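**Lodada handheld gripper, pair**

The Lodada is a two-finger hand tool for recording chores that a robot arm will later attempt. An operator holds one in each hand or shares the pair with a second person. Each unit has a rear grip, a camera and two padded fingers. The padding is an open grid that gives under load and closes on round or tapered objects.

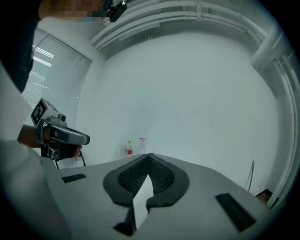
*Lodada pair, with bottles and a container against the far wall.*

**What it can do now**

Grusten tested arms trained on Lodada recordings on 113 household and shop-floor tasks, using 3,423 recorded runs. Moving a capped bottle from shelf to bin is dependable. Wiping a flat counter is acceptable. Pulling a spray trigger while aiming the nozzle still fails more often than it succeeds, and folding cloth is not supported.

"I would let it restock a shelf overnight. I would not let it clean a bathroom," says Rosine Ferrand, test lead.

**Specifications**

| Item | Value |
|---|---|
| Fingers per unit | 2 |
| Finger padding | Replaceable grid insert |
| Recording time per charge | Up to 6 hours |
| Units per operator station | 2 |
| Compatible arms | Gasen, Lobo (firmware 3 or later) |

**Notes**

Finger inserts are a wear part and are sold in pairs. Recalibrate after changing them. Clear bottles reduce grasp accuracy in strong backlight; close blinds before recording. The Lobo wrist adapter ships separately from December.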